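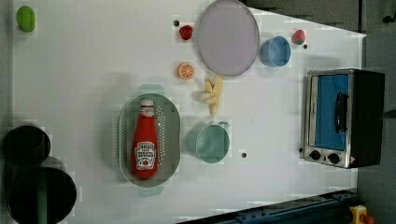 Play Kitchen Questions, Answered

I get a lot of the same emails about play food and pretend kitchens, so I've put my replies in one place. I run a small toy hire and second-hand shop in Edthorpe and I've been sorting plastic strawberries for longer than I care to admit. If your question's missing, drop me a line and I'll get to it, usually on a Tuesday when the shop's shut.

How much play food does a child need?

Less than you'd think! My smallest hire box has 18 pieces in it and it's the one people renew most. A few fruits, something to squeeze, something to pour into, a plate and a couple of cups will keep a three-year-old going all afternoon. The big box has 50 and I mostly send that one to playgroups.

Can I mix real kitchen things in with the toys?

Please do. Colanders are my absolute favourite (they're a fruit bowl, a hat, a boat, a sieve for the paddling pool) and charity shops are full of them. Old mugs and plates are great too, as long as you check them for chips and stick to plastic if yours is a thrower. Mine was a thrower.

What about empty bottles and jars?

Squeezy sauce bottles are brilliant, but wash them properly. I do hot soapy water, a rinse, then a second go the next day, and I leave them upside down with the lid off overnight. Ketchup hangs about in the nozzle for ages. Glass jars I'd leave out altogether.

Are the small fruits safe for under-threes?

Some are and some aren't, so look at the packaging and don't guess. Single strawberries and grapes are the ones I worry about. Anything that fits inside a toilet roll tube goes in a separate bag in my shop, and that bag doesn't go out to families with babies. Check for loose leaves and stalks as well.

How do I clean it all?

Hard plastic goes in a bowl of warm water with washing-up liquid, then on a tea towel to dry. I don't put play food in the dishwasher any more after what happened to a bunch of bananas. Hollow pieces with a hole in the bottom need a good squeeze and a long dry or they go black inside, and once they're black I bin them. Wooden pieces just get a wipe with a damp cloth.

Where do you keep everything?

Fruit and veg in one tub, crockery in another, and that's it. I tried a tub for every food group once and it lasted until lunchtime. At home we tip the lot out on the table, play, and sweep it all back in before tea.

Any games you'd suggest?

Shops is the obvious one. We also play "what's missing", where you lay a few things out, everyone shuts their eyes and you pinch the lime. Sorting by colour is good for little ones, and older children like taking café orders and getting them wrong on purpose.

Do you deliver?

I do, to Edthorpe and Killumdale. Anywhere further is collection only for now, sorry!

Can I donate our old play food?

Yes please, even odd bits. Pop it in a bag by the shop door any time before four. I can't take soft felt food, or anything with batteries in it.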